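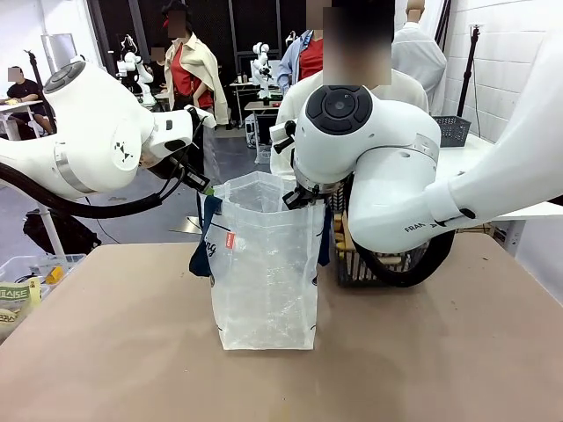
**How far apart should the two arm bases be for opening bags?**

Put them so far apart that both grippers can meet over the middle of the table with the elbows still bent. In our shared workshop in Sindstead we ended with 74 cm between the base centers. With a wider distance the arms reached the bag almost straight, and a straight arm moves badly sideways.

This page explains how I set up the bag holding task on our two-arm table. I write it for members who already did the safety introduction and can move one arm by hand guiding. The control program is called Tosh, and all menu names below are from Tosh.

## Before you start

- Both arms are unlocked and show no error in the Tosh status window.
- The cables have a free loop at the wrist. Move each arm slowly to its highest and its lowest pose and look if the cable pulls.
- The emergency stop is on your side of the table.
- You have several bags of the same kind. A bag becomes soft after many grips and then your values are not good anymore.

## Step 1: Place the bag

Open the bag by hand and press the bottom flat. It must stand alone for a few seconds. If it falls, fold the bottom again along the old lines.

Mark two corners of the bottom on the table with a thin tape. I forgot this in the first week, and all my saved poses were useless the next day.

## Step 2: Teach the left arm

1. Choose **Guide > Left**.
2. Bring the open fingers above the upper left rim, with one finger inside the bag and one outside.
3. Go down 17 mm below the rim. With less than this the plastic slips out, with much more the fingertips push the bag over.
4. Save the pose as `L_rim`.
5. Close the gripper with the lowest force and save again as `L_hold`.

## Step 3: Teach the right arm

Do the same at the right rim, and save `R_rim` and `R_hold`. Keep the left gripper closed during this time. The bag then has one fixed side and you can work more calmly.

Please do not copy the left values with the **Mirror** button. Our table is not perfectly symmetrical and the right arm arrives too low.

## Step 4: Pull the mouth open

Choose **Pair > Spread**. Enter 13 mm for each side and the slowest speed. Both arms should move outside at the same time and stop together.

Look at the rim between the grippers. You want it nearly straight, but without white stress lines in the plastic. If you see such lines, take 2 mm away on each side and try again with a new bag.

## Step 5: Save and test

Save the sequence under your own name in the Lendby folder. Then let it run from the start pose, first with your hand at the stop button.

My last version made 336 cycles before I changed the finger pads. I used the thin rubber pads, the thick ones hide the edge of the bag and I could not teach the height well.

## When it does not work

**The bag turns when the second gripper closes.** The two hold poses have different heights. Correct the right one.

**One finger misses the inside.** The mouth was too closed. Open the bag more by hand in Step 1, or put a small weight on the bottom.

**Tosh stops with "contact limit".** Mostly an arm touched the table or the cable is too tight. Do not raise the limit before you checked both.

Gavin Cowie corrected the force settings in Step 2, many thanks to him. The part about dropping objects into the bag will get its own page when I have finished the tests.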